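30/08/2018

Up before six again, and of course I went straight to the results page before I'd even put the kettle on (still nothing!). It's 14 days since the written exam for the clerk posts at Zelmont, and they did say the list would be out by the end of August, so I suppose they have until tomorrow night.

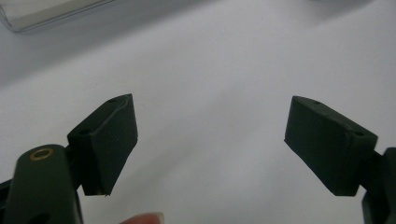

Davoud Bakhtiari called at lunch, bless him, and he'd heard from his cousin that 3,000 people sat for 30 openings. I wish he'd kept that to himself! We went over the math section one more time and I'm now fairly sure I got the percentages question wrong. 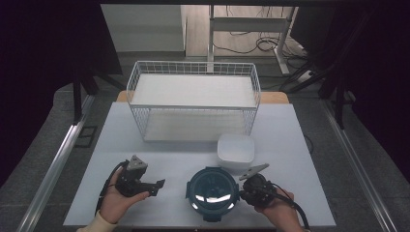 If I make the list there's the interview, and I'll need my certificates copied and my good shoes fixed. Mom says to eat something and stop refreshing the page. I had soup, and then I checked again.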